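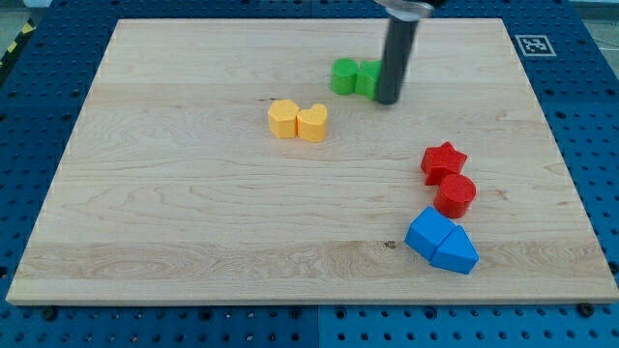
Formes en plastique de couleur sur la planche en bois clair

Compte rendu — réunion du bureau, club d'haltérophilie et de remise en forme Gullik
10 décembre 2023
Par Femke Coppens

Présents : Keith Rowbotham (coach principal), Femke Coppens (secrétariat), les deux encadrants du soir, la responsable du groupe débutants, plus trois adhérents venus pour le point horaires. Excusé : l'encadrant du samedi.

Début avec un quart d'heure de retard, clés.

1. Compte rendu précédent
Approuvé. Une correction : le tapis de course en panne est celui du fond, pas celui de l'entrée. Toujours en panne d'ailleurs. Timmermans doit passer, pas de date.

2. Groupe débutants
Bonne reprise depuis la rentrée. Keith trouve qu'on charge trop vite les nouveaux — surtout au soulevé de terre. Veut quatre séances barre à vide avant tout ajout de poids. Discussion assez longue. Les encadrants du soir sont d'accord sur le principe mais demandent une souplesse pour ceux qui viennent d'un autre club. Accepté : quatre séances par défaut, dérogation possible si le coach a vu la personne bouger et le note dans le cahier.
Rappel, le cahier n'est plus rempli correctement depuis l'automne. Écrire le nom en entier SVP, pas les initiales.
Demande d'une adhérente : pouvoir faire les tractions à l'élastique sans attendre la fin du circuit. Oui, pas de problème.

3. Matériel
Devis Ternov reçu pour deux barres et des disques. Jugé cher sur les disques, correct sur les barres. On prend les barres, on attend pour le reste. Keith rappelle la société pour le délai de livraison.
Les élastiques verts sont usés, à jeter. Ne plus les remettre dans le bac.
Magnésie : un adhérent demande la liquide seulement. Les autres ne sont pas chauds. On garde les deux, mais la poudre reste près du plateau, et on balaie APRES la séance. Redit pour la troisième fois cette année.

4. Horaires du soir
Le créneau de 19 h déborde. Plafond fixé à 50 inscrits sur l'ensemble des créneaux du soir, liste d'attente au-delà. Un adhérent trouve ça bas, aurait voulu 60. Keith : pas avec 3 encadrants. On en reparle si quelqu'un passe son diplome.
Créneau du matin maintenu jusqu'en mars, puis bilan. Peu de monde mais des fidèles, et plusieurs reprennent après une opération, on ne va pas leur supprimer comme ça.

5. Rencontre amicale à Cindcombe
Prévue en mars. Arraché et épaulé-jeté, plus une épreuve de rameur par équipes. Inscriptions auprès de Femke, certificat médical obligatoire, pas de certificat pas de plateau. Transport en voitures partagées, il manque un conducteur pour le retour.
Question sur les catégories débutants : Keith doit demander au club d'accueil si on peut inscrire des gens sans total officiel. Réponse à afficher au vestiaire.
Maillots — non tranché. Ceux de l'an dernier taillent petit.

6. Divers
— Musique : moins fort pendant la technique. Votée à l'unanimité moins une voix.
— Douche de gauche froide, signalé à la mairie.
— Une adhérente propose un atelier sur le sommeil et la récupération. Bonne idée, elle prépare quelque chose et revient vers nous.
— Les chaussures d'extérieur sur le plateau, c'est toujours non.

À faire
Keith : rappeler Ternov, écrire à Cindcombe.
Femke : relancer Timmermans, liste d'attente, nouveau cahier.
Encadrants du soir : trier les élastiques, vérifier les colliers de serrage.

Prochaine réunion à fixer par mail. Fin à 21 h 40.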